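Desta Jemal Prints the Sea at Her Kitchen Table

Desta Jemal has sold art prints online for six years, and in June she opened her largest collection until now. It is called Ladeck, after the harbor where her grandmother lived, and it has boats, ropes, gulls and very much blue. I spoke with her by telephone in the late afternoon, when she had finished packing the orders of the day.

"I did not plan to be a seller of prints," she told me. "I painted cards for my cousins. One cousin asked if she could have it bigger, for the bathroom. So I scanned it, and the scan looked better than my card."

Her shop, Durnetstead, began with downloads only. The customer paid, received a file and printed it at home or in a copy store. Jemal still offers this, but more and more people wrote to ask for paper. Last year she sent out 928 paper prints and sold 1452 files. She expects that the paper will pass the files before next winter.

"With a file, people are a little disappointed sometimes," she said. "Their printer makes the blue into purple. Then they write to me, and I understand them, but I cannot go inside their printer."

She mixes the colors for her originals herself, always from the same five tubes, and she writes each mixture in a notebook. The blue of the Ladeck series needed eleven tries. The first ones were too cold for a living room, she thinks, and one of them looked like a swimming pool.

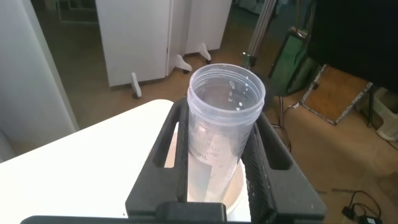

A clear measuring cup with small white drops on the inside.

I asked her how she chooses the paper. She orders it from Wijaya, a small mill whose sheets are thick and have a slightly rough surface. Before, she used a smooth paper from Kimico, and she has no complaint about it, only that the watercolor looked too flat there.

"You want to see that a brush was in it," she said. "My husband can't see the difference. My customers can."

The prices are low, and she would like to keep them so. She does not sell frames, although she is often asked, as the glass breaks in the mail. To customers who want a frame she gives simple advice: buy a used one, paint it white, and cut a wide mat from plain cardboard.

And what comes after the sea? Jemal has started on a series of kitchen vegetables, with the radishes already finished. The onions are giving her trouble.

"An onion has too many colors," she said. "I thought it would be one evening. Now I am in the third week with the same onion, and it has begun to grow."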